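Tripod leg grabs in the bedroom sim: how to find them and stop them

14 comments · 5 shares

Quick write-up as I keep getting asked and I keep typing the same thing into chat. Covers the humanoid in the Halstead bedroom, running on Jadadeck. If you use Belkadi for your scenes most of it carries over, but the menu names are different and I haven't checked them all.

The fault: robot is told to go to the camera and tripod. Hand goes for a leg, or ends up against one, well below where you wanted it. Planner still says "reached". No error, no stop. On my last batch it was 7 runs out of 20, which is far too many to put down to bad luck.

Why you should care even though it's a sim — same arm settings go onto the real machine. A real tripod with a camera on top has most of its weight up high. Push a leg and over it goes.

What you need

- the run log, full one, not the summary
- head camera view saved for the whole run
- contact logging ON (it's off by default, check)
- half an hour

Step 1. Stop the batch

Don't let it carry on overnight hoping it sorts itself. It won't. Stop, copy the logs somewhere safe, then start looking. Jadadeck overwrites the contact log on restart. I lost a whole afternoon's worth in February that way.

Step 2. Find the first touch

Open the contact log and sort by time. You want the FIRST line where any part of the arm meets any part of the tripod. Not the biggest force, the first one. People go straight to the big number and end up fixing the wrong thing.

Note down three things: which part of the arm, which part of the tripod, how long before the planner called it done.

If the first touch is a forearm and not a hand, skip to step 5, you have a different problem.

Step 3. Look at the views

Numbers only get you so far. Go through the head view and check both where the gripper is and what's on the floor near the feet. Do it for each bad run, boring I know.

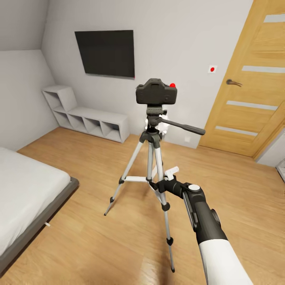
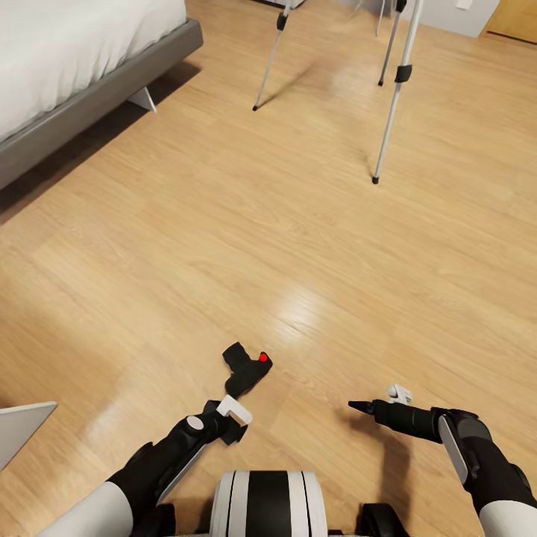
In the first one the gripper is on the front leg, just under the spreader brace, nowhere near the pan handle. In the second look left, past the white finger piece: small black L-shaped thing on the boards with a red dot on it. Easy to miss when you're only watching the legs. Write down anything like that, with the time, and check it against your object list.

Step 4. Check the target point

This was the cause for most of mine. The tripod was loaded as one object, camera and legs together, and the target was set to the middle of the whole lot. Middle of a tripod is basically air and legs. So the hand heads for the air and meets a leg.

a) Open the object in the scene editor.
b) Turn on "show target". Little cross appears.
c) If the cross is anywhere below the head, move it up. I put mine on the pan handle, near the end.
d) Save as a NEW object. Don't overwrite the old one, you'll want it for comparing.
e) Reload the scene. Moving the cross does nothing until you reload, caught me twice.

Step 5. Check the keep-out shape

The planner doesn't see three thin legs, it sees whatever simple shape somebody gave it. Mine was a narrow upright tube, so the splayed legs stuck out past it and as far as the planner knew there was nothing there.

Swap the tube for a cone, wide end down. Add 5 cm all round. Less than that and the wrist still clips the lower leg on the way in. Much more and the arm can't get to the handle at all and you get "no path" every time.

Gedico hand users: the keep-out setting is per finger, so you need to do it for each. Sorry. Yes it's tedius.

Step 6. Put in a proper stop

Even with the target and shape fixed I want a stop. Set a contact limit on both arms, not just the one doing the job. Mine is 12 N for anything not on the allowed list, and the allowed list has one item on it, the pan handle.

Then set the action to HOLD. The default is "retreat", and retreat with the fingers shut round a leg means the arm pulls the tripod along with it. Found that out the slow way.

Step 7. Re-run

Same start positions as the bad batch, same seeds. If you change the seeds you've learned nothing. Sort the contact log again and look at first touches, and watch at least a few runs through by eye even if the log is clean.

Mine came back with one leg touch left, stopped by the limit. That start has the robot coming in at a very tight angle by the bed. Still looking at it.

Before you copy settings to the real arm

- contact limit on, BOTH arms
- HOLD, not retreat
- new object loaded, check the name on screen
- stop button in your hand, not on the desk
- first go at slow speed, with no camera on the tripod

Will add the Belkadi menu names when I get a minute — shout if somthing here doesn't match your version.

14 comments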